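Chapter 4

Deciding What to Pick Up

In this chapter
Why a list of objects isn't a plan
Candidate grasps and how to score them
Things that are one thing, or three
When to stop thinking and move

By the end of the last chapter you had a perception program that could look at a table and produce a list. The list had names on it, and positions, and a number between nought and one that said how sure the program was of itself. You may have felt rather proud. Most people do, and then they connect the list to an arm and watch it set off with great confidence towards the wrong end of a banana.

The trouble is that a list of objects answers a question the arm didn't ask. The arm wants to know where to put its fingers, at what angle, how far apart, and by what route. "Banana, 0.94" settles none of this. Somewhere between the camera and the motors there has to be a piece of software that turns nouns into movements, and this chapter is where you write it.

We'll call that piece the chooser. Grander names exist, and you'll meet them in the further reading, usually with a diagram full of arrows. The first version I worked on was a single file of 457 lines, written mostly by Jonalyn Sison during a wet April in Ruturton, and its main function was called pick_something. It did what it said. We spent the rest of that year teaching it to pick something sensible.

A chooser works in two steps. First it makes candidates: possible places for the fingers, each with a position, an angle and an opening width. Then it scores them and hands the best one to the planner. Making candidates is cheap, so beginners make a great many. Our early chooser would offer 194 grasps for a single piece of fruit, nearly all of them terrible, and then spend its time ranking the terrible ones against each other like a judge at a village show who has been told that every marrow must be placed.

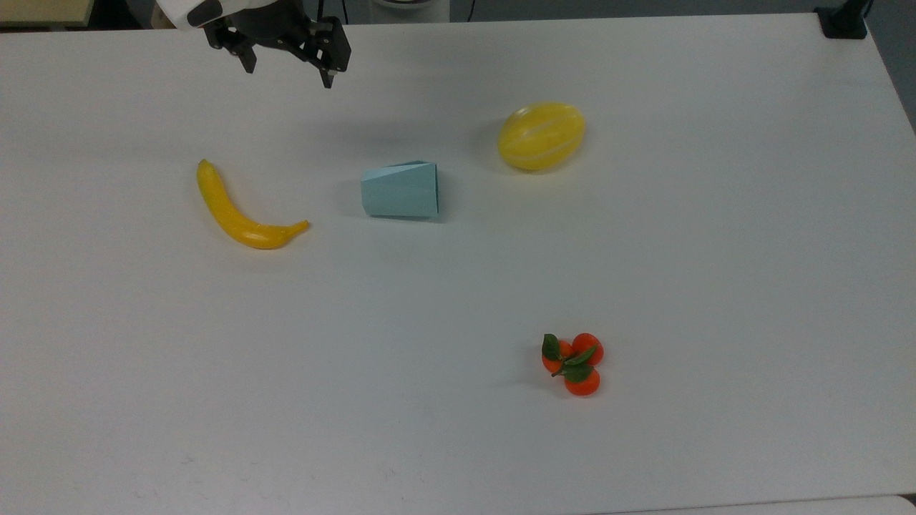 4.1 One table, several opinions

Take the banana first. Its curve means that the middle of its bounding box may not be the middle of the fruit, and a chooser that aims for the box centre can close its fingers to one side of the thing it wanted. Use the outline instead. Find a stretch where the two sides run nearly parallel, and put the fingers across it.

The melon looks easier, and in one sense it is. An egg shape lying on its side has a short way across and a long way across, and a parallel gripper is nearly always happier with the short one. The pale stripes run from end to end, so they even point along the long axis for you. Don't be tempted to rely on them. A student group using our Vemby toolkit did, and their code worked nicely until somebody handed it a plain lemon.

Then there's the light blue cup, tipped so that its opening faces up and to one side. Paper complicates the scoring. A grasp that is perfect on geometry may still squash the object flat, and your program will record this as a success if all it checks is whether the fingers met something. Each candidate therefore needs a force limit as well as a width. The folded panels help a little, as flat faces give the fingers something to lie against.

The tangerines are where arguments start. There are three of them, joined by their greenery, and a detector may report three objects, or one, or one and a leaf. All of these can be defended. What matters is that the chooser and the detector agree, because a chooser that believes in three separate fruits will plan to lift the first, and the other two may well come along for the ride. In Vemby we keep a field called moves_with, which lists anything expected to travel with the object being lifted. It was added on Mon 16 February, after a morning I won't describe.

Notice how much room there is between things. Generous spacing flatters a chooser – the fingers can open wide and come down almost anywhere without hitting a neighbour. Test on tables like this by all means, but keep the clearance check switched on while you do it, so that you find its bugs before you need it.

4.2 A first scoring function

We'll begin with the simplest score that isn't embarrassing. Each candidate starts at 20 points and loses some for every fault: too wide, too near a neighbour, too far from the object's centre of mass, too awkward for the wrist. The highest total wins. Ties go to whichever candidate needs the least arm movement.

Open the file chooser_start in the Rastum folder and find the empty function named score. It takes one candidate and the full object list, and it must return a single number. Write the width penalty first, and run it before you add anything else.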